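Visit report: Pevia data collection site, Meltberg
March 31, 2020

Pevia opened its Meltberg site to visitors for an afternoon in December, and I went along with Ekkachai Wattanapong from our Grakow office. The company gathers examples of everyday handling tasks, which it uses to train a learning system for household robots.

Lingyun Gu, who runs collection there, met us at the door and gave a short talk before the tour. Her group has 86 tasks on its list, most of them things people do at a kitchen or bedroom table. The target for each task is 400 usable recordings. They had passed 3,000 in total when we visited.

The recordings are made with hand-held grippers. A person holds the tool, does the job with its two jaws, and a camera on the tool records it. No robot arm is needed at this stage. Gu said new operators practice for 2 days before any of their work is kept. The hard part is slowing down, and many people squeeze too early.

Some sessions take place at the site and others in apartments nearby. We went to one of the apartments, on Lauritsen Street, where the task list for the afternoon was light objects: tissues, bags, paper cups.
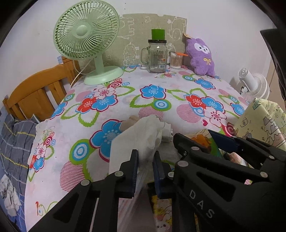 Gu asks operators to leave the table as they find it. A system trained only on bare desks does poorly in a real home, she said, so patterned cloth and personal things stay where they are. Ekkachai asked whether that made the recordings harder to check. It does – a reviewer watches every one, and a white tissue against a busy print takes longer to judge.

Each of us got a turn with a gripper. My first two grasps closed on nothing. Paper gives very little resistance, and I kept looking at my hand when I should have been watching the tips.

Back at the site we saw the review room and had coffee. Gu expects to add folding tasks next, starting with towels. Visits can be arranged through the Meltberg front desk, in groups of six or fewer.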